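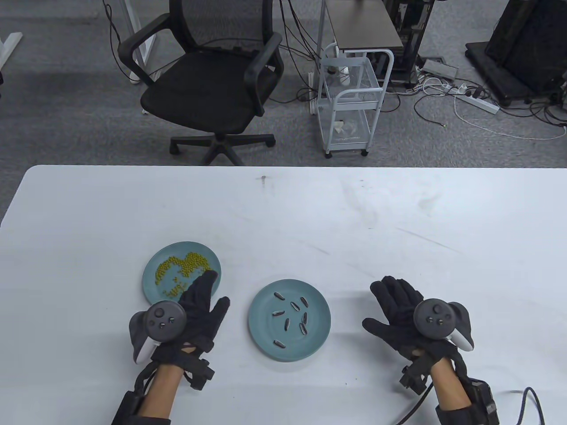

Beans and sunflower seeds on teal plates.

So my project ended up being about germination, and specifically whether soaking seeds overnight before planting really makes them come up faster. My grandmother swears by it, the back of the seed packet says don't bother, and I wanted to see who was right (I was rooting for my grandmother, I'll admit it).

I started in May with 326 seeds, a mix of small beans and sunflowers, from a little shop called Veson. Half got soaked for twelve hours in tap water, the other half went in dry. Everything was planted in the same potting mix on the south windowsill of the Natby building and I watered every morning before class.

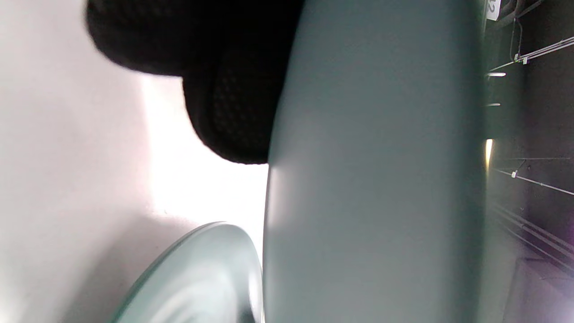 Plant Science Club, Natby

The beans were the big surprise! The soaked ones started poking through after 5 days, and the dry ones took two days longer. With sunflowers I could barely see a difference, and a few of the soaked ones went moldy, which smelled awful and made me wish I'd changed the water halfway through.

If I did it again I'd keep the trays away from the radiator, because the end ones dried out way too fast and I had to top them up at lunch. I'd also love to try peas, and maybe a shorter soak for the sunflowers – four hours, say. My grandmother has already offered me a jar of her own saved seeds for the next round.

Contact the club | © 2021 Natby Plant Science Club | Back to top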